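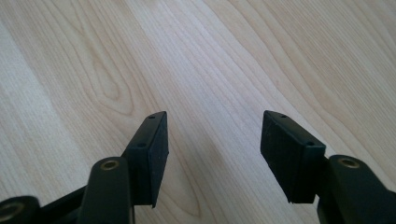

Pale wood grain, with the looping pattern we never get tired of.

About Kostberg

We make and look after tables, desks and worktops, and we have been doing it from the same long building on the edge of Isgate since we outgrew our first shop in Boltley. If you have eaten lunch in the Boltley library cafe or signed a form at the Arthur Street clinic, there is a fair chance you have leaned your elbows on something of ours, and we like to think it was comfortable.

We started out with 2 workbenches and a borrowed van, mostly fixing up other people's furniture. A school would call because the tops in its art room had gone gray and sticky, or a family would bring in a kitchen table with a ring on it from every cup anybody had put down since the wedding. We still take on that work and we are still fond of it. Little by little, though, people began asking whether we could make them a new one, and then a row of them, and now there are 34 of us in the building, counting the office and the folks who drive the deliveries.

What we care about most is the surface. It's the part you touch all day long, the part the homework and the pie dough and the bills get spread out on, and it deserves a good deal more fuss than it usually gets. We lean toward light, quiet tones with a matte finish, the kind of top that makes a small room feel a bit bigger and doesn't throw the ceiling lights back in your eyes. Look closely at a pale top and there is plenty going on — fine straight lines running along together, a band that is a little warmer than the one next to it, and every so often a set of nested loops that looks like a map of a hill. We spend a happy amount of time deciding where those loops should go. Some customers want them right in the middle where the fruit bowl sits, and others would like them off toward one end, and both are fine with us!

Our best-known piece is the Arthur, a plain rectangular table that we first drew up one August for a reading room and have hardly changed. It has rounded corners, four sturdy legs and no drawer (we tried a drawer, and it stuck). We have sent out 810 of them so far, and a good number come back to visit us for a fresh finish when they have had a busy few years.

You are very welcome to come and see us. The showroom is at the front of the building, and we keep more than 300 samples there in shallow racks that you can pull out and carry over to the window. Please do carry them to the window. Wood looks one way under a lamp and quite another in daylight, and we would much rather you took an extra half hour now than wished you had later on. Bring a piece of your flooring or a cupboard door if you can manage it, and bring the children too, there is a low table by the door with paper and crayons.

If you can't get to Isgate, write to us and we will mail you a handful of samples to live with for a while. Set your coffee next to them, move them around the room, and send them back in the same box when you're done.

Page last updated 12/28/23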